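## Lo que queda de una merienda

La biblioteca de intercambio de Jultercombe cumple once años y hemos decidido celebrarlo como se celebra todo en esta asociación: con una merienda y una discusión sobre el reglamento. La merienda duró una hora. La discusión sigue abierta y ocupa ya más espacio en este boletín que los propios libros.

Para quienes se han incorporado hace poco, el sistema es sencillo sobre el papel. Uno trae un libro, se lleva otro y todos tan contentos. En la práctica, uno trae el manual de un programa de contabilidad que dejó de existir antes que su editorial y se lleva la única novela policiaca decente de la estantería. De ahí que tengamos 860 ejemplares en el fondo y que la gente siga quejándose de que no hay nada que leer.

El asunto de este mes es el expurgo. La palabra suena a tratamiento digestivo, pero es el término correcto: retirar libros para que quepan otros. La propuesta presentada el martes señala 115 títulos que no se han movido de su sitio desde que tenemos registro. Hay entre ellos tres guías de viaje a países que han cambiado de moneda, una enciclopedia del hogar a la que le falta el tomo de la F a la L (nadie con goteras, filtraciones o humedades encontrará consuelo en ella) y una colección completa de discursos encuadernados en piel, obsequio de alguien que ya no vive aquí y que sospechamos que se mudó para no tener que llevárselos.

Se habló de todo ello en torno a la mesa redonda, ya con el café servido, en ese rato en que la merienda se convierte en asamblea sin que nadie la convoque.
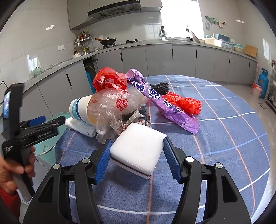

Una lectora preguntó por qué el criterio tiene que ser que el libro se mueva, cuando ella ha leído dos veces la historia de los faros de Costeck sin sacarla del local, sentada junto al radiador, y en el registro consta como si no la hubiera tocado ni el polvo. Es una objeción seria y nos ha estropeado la tabla. Si contamos solo los préstamos, castigamos a quien lee allí mismo; si contamos también las lecturas en sala, hay que fiarse de la palabra de cada cual, y ya sabemos cuántas personas de esta asociación aseguran haber leído a los rusos.

De momento se ha acordado una solución intermedia, que como todas las soluciones intermedias exige papeletas. Cada título amenazado llevará una tira amarilla en el lomo. Quien quiera salvarlo escribe su motivo en la tira y el libro se queda un año más. Vale cualquier motivo salvo «me da pena», que fue el más repetido en el ensayo general y que, aplicado con rigor, nos obligaría a alquilar otro local.

Los que no encuentren defensor irán a la feria de Garba, donde se venden al peso. El año pasado el puesto nos dejó lo justo para comprar dos baldas y un bote de cola, y con ese bote seguimos pegando cubiertas. Lo que tampoco se venda en Garba pasará a reciclaje. Rogamos a los socios sensibles que no acudan ese día, y a los muy sensibles que no vuelvan a rescatar libros del contenedor para donarlos la semana siguiente. Reconocemos los ejemplares. Llevan nuestro sello.

Queda por resolver el capítulo infantil, que tiene sus propias leyes. Allí nada se queda quieto, y el problema es el contrario: los álbumes ilustrados circulan tanto que vuelven sin cubierta, sin guardas y, en un caso, sin final. Se ha sugerido forrarlos. También se ha sugerido comprar duplicados de los cinco o seis que provocan peleas, aunque la partida disponible es la que es y el cuento del oso ya lo hemos pagado tres veces.

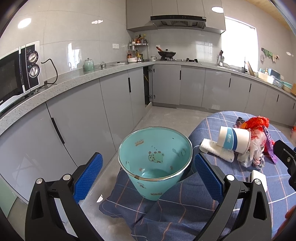
Según Etesstead, que firma así sus cartas al boletín, los álbumes no hay que forrarlos ni repetirlos, hay que dejar que se rompan, porque un cuento infantil intacto es un cuento que no ha gustado. Añade que en su casa había uno que terminaba en la página doce y que durante años se inventaron el desenlace cada noche, con resultados muy superiores al original. Lo publicamos por su interés y porque nos ahorra el forro. Dejamos constancia, eso sí, de que la teoría no se extiende a los libros de adultos, y menos a las novelas policiacas.

Las tiras amarillas estarán puestas hasta finales de diciembre. Los bolígrafos para rellenarlas cuelgan de un cordel junto a la puerta; el cordel es nuevo y también es nuestro. Se admiten además donaciones, con las excepciones de costumbre: nada de manuales informáticos, nada de revistas sueltas y ni un solo tomo más de discursos. Quien tenga el volumen de la F a la L, que llame a cualquier hora.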